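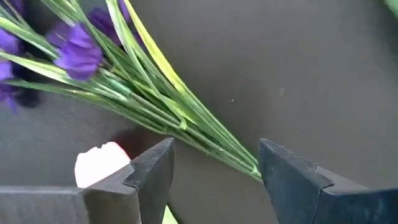
# Erkeck artificial stem bunch, violet

Item 871. Supplied by Presovora. Page revised February 2018.

Artificial flower bunch for vases, counter displays and window dressing. Ruffled purple heads on long green stems, with narrow grass-like leaves mixed in between. The petals are deep violet with lighter lilac towards the edges. Leaf colour varies within the bunch from mid green to a pale yellow-green.

## Specification

| | |
|---|---|
| Item number | 871 |
| Colour | Violet |
| Foliage | Blade leaf, mixed greens |
| Height of vase recommended | 28 cm |
| Carton quantity | 12 bunches |
| Minimum order | 2 cartons |
| Use | Indoor only |

Height of finished arrangement depends on how far the stems are spread. Trimming is permitted but cut bunches cannot be returned.

## Preparation

Bunches are packed flat and heads may arrive compressed. Remove the sleeve and hold the bunch by the stem ends. Open each head from the outer petals inwards with the fingertips. Bend the leaves outwards one at a time, starting with the longest. Do not pull leaves by the tip.

Creases that remain after shaping normally relax within a few days of standing upright. Do not use steam or a hairdryer.

## Placing in a vase

The stems draw together at the lower end and will stand to one side in a wide-necked vase. Use a narrow neck, or fill the base with gravel or glass beads. The Khaemba cylinder (listed under Vessels) takes one bunch without filler. For two bunches in one vessel, turn the second so that its heads fall in the gaps of the first.

Water is not required. If a clear vase is filled for appearance, change the water when it clouds and dry the stems before storage.

## Cleaning

Dust with a soft dry brush, working from the centre of each head to the petal edge. Marks on the leaves can be wiped with a damp cloth. Solvent cleaners and furniture polish will affect the colour.

## Changes

The Wellatik paper sleeve replaced the clear sleeve in January. Item number and carton quantity are unchanged.

Trade orders: Subira Mwakalinga
Samples and returns: Erick Mugo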